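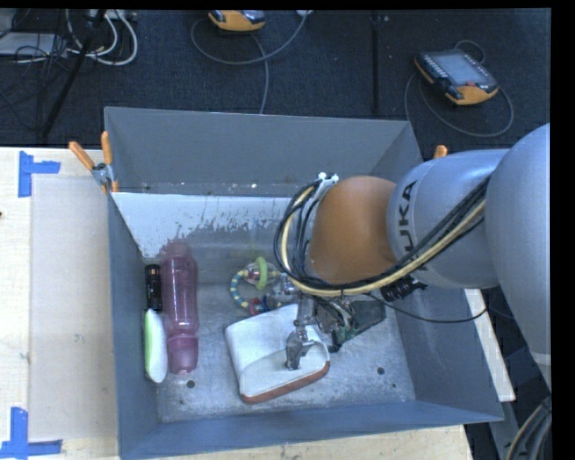
Step 3. Load the gray bin

Okay, the labels are done and the table is clear of paperwork, so now we get to the fun part! I've loaded more of these Stidico bins than I can remember, and I still follow the same order every time.

1. Set the bin on the wooden table with the open side up. Leave a bit of table showing at the back edge.

2. Put the bottle in first, lengthwise along the left wall, with the narrow end toward the back. Check the cap before you lay it down (I skipped this once in July and spent the evening with a sponge).

3. Lay the soft white pouch near the middle. It can sit at an angle, that's fine. Keep it flat on the floor of the bin.

4. Place the ring rattle behind the pouch. I like the beads facing left - I find it quicker to spot that way when I'm checking the list.

5. The dark gray angular piece goes over on the right, next to the pouch and never under it.

Note: Don't stack! One layer only, even if you're using the deeper Trivley bin.

Caution: Keep the load under 2 kg. If a rattle has a cracked ring, pull it out and tell Unai Tejada before you go on to Step 4.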